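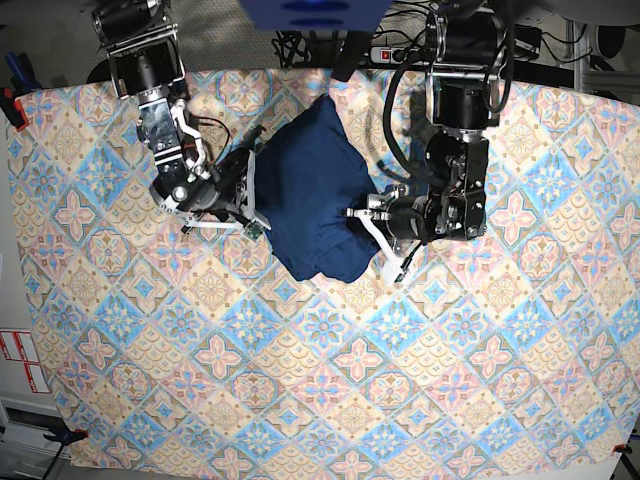

Naa Dogbe
Communications Officer, Clernley Technical College

CLERNLEY, November – Students in the second-year automation course at Clernley Technical College have entered the cloth-handling class of the Grodau Student Robotics Challenge with a two-arm system built and programmed in the college workshop. The entry, named Sarpong, is the work of a team of 11 students led by Kwabena Owusu and Tainá Meireles.

The cloth-handling class requires a robot to pick up a single garment from a random starting position, open it out and fold it on a table. Each run is limited to 115 seconds. Points are deducted for dropped fabric and for any contact by a human operator after the start signal.

Garments are placed crumpled, and the table must carry a patterned covering. The rule is intended to test whether the vision software can separate the item from its background. The team's practice table uses a tile-print cloth held at the corners with clamps. A navy garment serves as the main practice item.

The arms approach the garment from opposite sides. Each ends in a two-finger gripper, and a camera at the wrist supplies a close view of the fabric between the fingers. Software written by the students compares this view with the overhead view before the arm is allowed to lift.

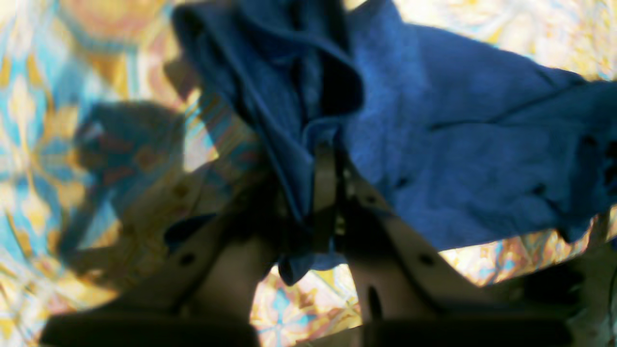

Wrist camera view of the blue practice cloth held between the gripper fingers.

"Rigid parts were covered in the first year," said Mohammed-Awal Agyeman, who teaches the course. "Cloth changes shape each time it is touched, so a stored list of positions is of little use. The students had to write a grasp routine that checks its own result and tries again."

To qualify for the final, an entry must complete 65 percent of its scored runs. Each team is allowed 2 practice sessions on the competition table.

Motor controllers for the project were supplied by Nodeck under its schools program. The grasp routine and wiring diagrams will be released to other colleges after the final.

Media contact: Sylvie Fraser, Clernley Technical College press office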